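The worktop oven, considered

Small kitchens have made the toaster oven respectable again. Catherine Munro looks at door hinges, rack travel and what to do about an aubergine.

The rented flats on the upper floors of Putholm House were fitted out with a hob, a sink and a cupboard where the oven should have been. Tenants have dealt with this in different ways. Most have bought a toaster oven and given up part of the worktop to it.

The category is old and has changed little. A toaster oven is a metal box with heating elements, a thermostat of modest accuracy, a timer and a door. The differences between a good one and a poor one lie mainly in the door and the rack, and these are the parts that shops describe least.

Samer Issa repaired kitchen appliances for Lurotley until January and now advises on fitting out small lets. He begins any inspection by opening the door all the way and leaving it there. A door that drops down is carried by hinges at its lower edge, and on many models by a link arm at each side. The arms limit how far the door falls and share the load. If one arm is bent, the door closes unevenly and heat escapes at one corner. The thermostat then keeps the elements on for longer, and food on that side browns late.

"People blame the elements," Issa says. "I have replaced very few elements. I have straightened a great many arms."

Door screws should be checked once a year with the oven unplugged and cold. They need to be snug. Overtightening puts strain on the metal frame around the glass, and a frame that has pulled out of square cannot be corrected at home. Nothing heavy should be rested on an open door, including a full roasting tin on its way out.

The second matter is rack travel. On some ovens the rack is linked to the door and comes forward as the door is lowered. On others it stays where it is until pulled. The linked type keeps hands further from the elements but gives less choice over where the rack stops. In either case the rods should run from front to back, so that a dish slides along them without catching. Rods running side to side are cheaper to support and will catch the foot of almost any dish.

Clearance is the third. Bhat, whose handbook for landlords is used in several of the Putholm lets, asks for open space above the casing and on both sides, and forbids storage on top. The instruction is widely ignored. A flat top attracts bread boards and post. The casing becomes hot enough in an hour's use to mark varnish and soften plastic, and the warning labels fixed near the controls are there to be read before the first use.

Placement also decides how the oven is used. Set square against the wall, it puts the controls at an awkward reach for anyone standing at the sink. Turned a little, so that the door and the control side can both be reached from one position, it is easier to load. The door needs its full depth of clear worktop in front of it. Clamard, the firm that supplied the worktops at Putholm House, cut them 500 mm deep, and the wall trim reduces the usable depth to 490 mm. With the door down, a deeper oven will overhang.
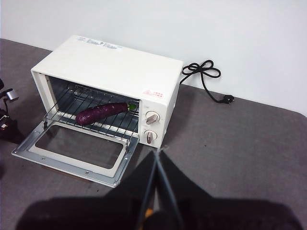 Door down and rack forward: the aubergine lies diagonally across the rods.

The aubergine is a fair test of a small cavity. A real one is long, holds a good deal of water and will burst if it is not pierced. Laid diagonally, it fits racks that would not take it straight. Prick the skin in several places, put a shallow tray beneath, and bake at a high setting until the flesh gives under a spoon. Turn it once. In a compact oven the upper elements are close to the food, so the skin chars sooner than the inside cooks, and the lower rack position is usually the better one.

Leave the stem on while it bakes. It gives the tongs something to grip and can be cut away afterwards. The flesh should drain in a sieve before it is mashed with oil, lemon and salt. Issa allows 2 medium fruit for 3 people, served with bread.

Cleaning is best done the same day. Wash the rack in the sink. Wipe the glass with a damp cloth and a little bicarbonate, working away from the hinge so that crumbs are not pushed into it. The crumb tray, where one is fitted, slides out from below. Allow every part to dry before the door is closed.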